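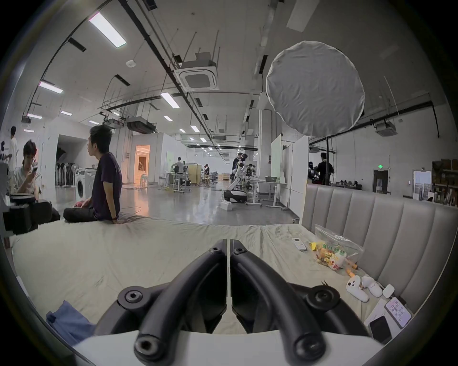
Oltance 2 Fitted Sheet and Mattress Protector Set

The Oltance 2 is a fitted sheet and waterproof protector sold as a matched pair for shared accommodation, staff quarters and short-stay rentals. The sheet is a cotton-rich percale and the protector a knitted polyester face over a polyurethane membrane. Both pieces are cut from the same block pattern, so the corner seams align when the set is fitted.

Construction
Sheet: 60% combed cotton, 40% polyester, plain weave, yarn-dyed.
Elastic: full perimeter, 12 mm, enclosed in a double-turned hem.
Protector: membrane bonded to the underside of the face fabric. Side panels are unbonded knit to allow airflow at the mattress edge.
Thread: core-spun polyester throughout.

Sizing
Single, king single, double, queen and king. Standard wall depth suits mattresses to 35 cm. A deep-wall version is made to order at the Nernau mill. Measure the mattress with any topper in place – toppers account for most returned sets. Cot and bunk sizes are listed separately under the Ciltthorpe range.

Colours
Cream, stone, slate and white. Cream and stone are dyed in continuous lots and may be reordered against earlier stock. Slate varies slightly between lots and should be ordered by the room or by the floor.

Laundering
Wash the sheet at up to 75 °C and the protector at up to 60 °C. Tumble dry on medium. Do not iron the protector or use fabric softener on it. Chlorine bleach will void the warranty on both pieces. Allow up to 3% shrinkage in the length of the sheet over the first few washes; the pattern is cut oversize to suit. Sheets removed promptly from the dryer will need little pressing, although percale creases in use more readily than sateen.

Supply
Carton quantity is 24 sets of one size and colour. Pallet orders are dispatched from the Duangkaew warehouse, with roughly 3,970 sets held in queen cream at the April stocktake. Smaller orders ship by road freight.

Warranty
365 days from delivery, covering seam failure, elastic failure and delamination of the membrane. Quote the lot number printed on the care label.

Trade enquiries and fabric swatches: Covadonga Soler, Contract Linen.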